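4. Picking Up Small Debris

Use this section after you have finished the wrist camera check in Section 3. Debris mode lets the Tovavell gripper collect crumbs and small scraps from hard floors.

1. Put the arm in Standby and wait for the status light to stop blinking.
2. Open the Zikotia app and choose Floor, then Debris.
3. Set the finger opening to Wide.
4. Drive the base toward the area until the fragments show in the wrist view.
5. Tap the piece you want first. Start with the largest.
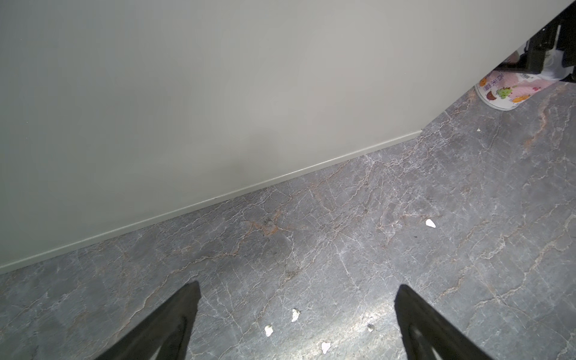 6. Check that the marker in the app sits on the piece and not on a vein or stain in the floor. If it is off, drag it into place.
7. Press Pick. The fingers lower, close and lift.
8. Press Drop to release the piece into the tray. Repeat for each piece.

Note: Patterned stone and glossy tile can confuse the detector. If it marks the wrong spot more than 2 times in a row, dim the nearest lamp and run Rescan.

Note: Pieces next to a baseboard need the Edge setting. It slows the arm and keeps the fingertips level.

CAUTION: Do not use Debris mode on broken glass or on liquids.

CAUTION: Keep hands and feet clear of the fingers while Pick is active. To stop the arm at any time, press the red button on the base.

If the app shows code 159, the fingers did not close fully. Wipe the fingertips with a dry cloth and go back to step 5.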